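Skandlow agrees equipment plan for handling laboratory

Skandlow has approved its equipment plan for the handling laboratory, with most of the new spending going on hand-held grippers and the work surfaces that go with them. The plan covers the next 18 months and was confirmed to departments on Thursday.

The laboratory records people carrying out ordinary tasks with a gripper in each hand, and the recordings are used to train robot arms. Demand for sessions has grown over the past year, and the present stock of grippers no longer allows two tables to be used at the same time. Under the plan, 8 further pairs will be bought from Lakier, with delivery in two lots. The first lot is expected in August.

A smaller sum has been set aside for everyday objects. Hairbrushes, pencil cups and similar household goods wear out or go missing, and until now they have been paid for from general supplies. They will have a budget line of their own, which the laboratory manager may spend without separate approval.

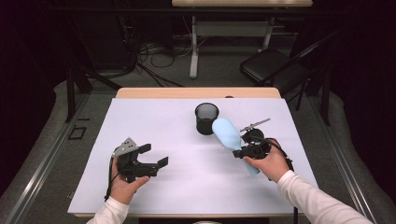
What was considered

Three routes were compared before the decision was taken: buying outright, leasing, and sharing equipment with the Beyene site. Leasing was set aside on grounds of cost, as the yearly charge would have come to nearly 47 per cent of the purchase price. Sharing remains possible for larger items – including the fixed arms – and will be looked at again when the Beyene site has completed its own review.

Cables, spare fingers and mounting parts are included in the Lakier order. Replacement foam boards for the tables will be bought locally.

Limits and next steps

Any single item costing more than £2000 will continue to need a written case and two quotations. Staff who expect to need such an item should tell the purchasing office before the summer closure.

Zirine, the booking system used for the laboratory, will show the second table once the first lot has been checked and labelled. Existing bookings are not affected.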